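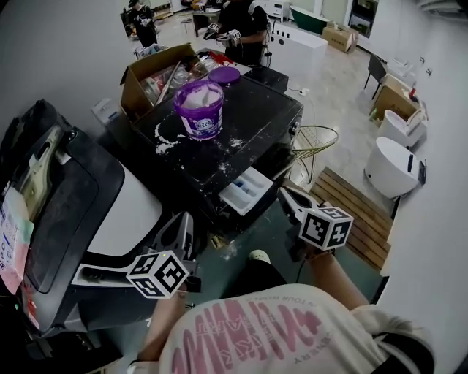 What does washing powder do?

You spill spaghetti sauce on your shirt. Water on its own won't get it out. Try it in the sink – the sauce gets wetter and that's about it. Why?

Oil and water don't mix

Sauce has oil in it. So does your skin, a bit. Water slides right past oil, so the dirt stays stuck in the cloth. Washing powder has tiny bits in it called surfactants (say it: sur-FAK-tants). One end likes water. The other end likes oil. The oil end grabs the dirt, the water end hangs on to the water, and off they go down the drain together. Neat!

What else is in there?

Stuff to make hard water softer. Sometimes enzymes, wich chop up food stains like egg and grass. Sometimes a bleach for white things. Maybe a nice smell.

Where does it go?

Some people keep their powder in a bucket with a lid, like the purple and white one up top. Lots of washers have a little drawer that pulls out. Inside are compartments – little rooms, sort of. Often one is for the main wash, one for a first wash (extra muddy stuff), one for softener. Not every machine is the same, so a grown-up should check the booklet.

Then water rushes through the drawer and carries the powder down to the clothes.

Why does it get everywhere?

Powder is lots of small dry grains. Tip a scoop too fast and they bounce and roll. White powder on a black top shows up realy well! Wipe it with a dry cloth first. A wet one makes it slimy.

Is more powder better?

Nope. Too much makes too many suds, and suds are hard to rinse out. Then your socks feel stiff and itchy. One scoop, whatever the label says.

Stay safe

Powder is not food and not a toy. Don't taste it, don't sniff it. Got some in your eyes? Rinse with lots of water and get a grown-up fast. Lid back on when you're done.

Next on the Puko page: where do the bubbles go?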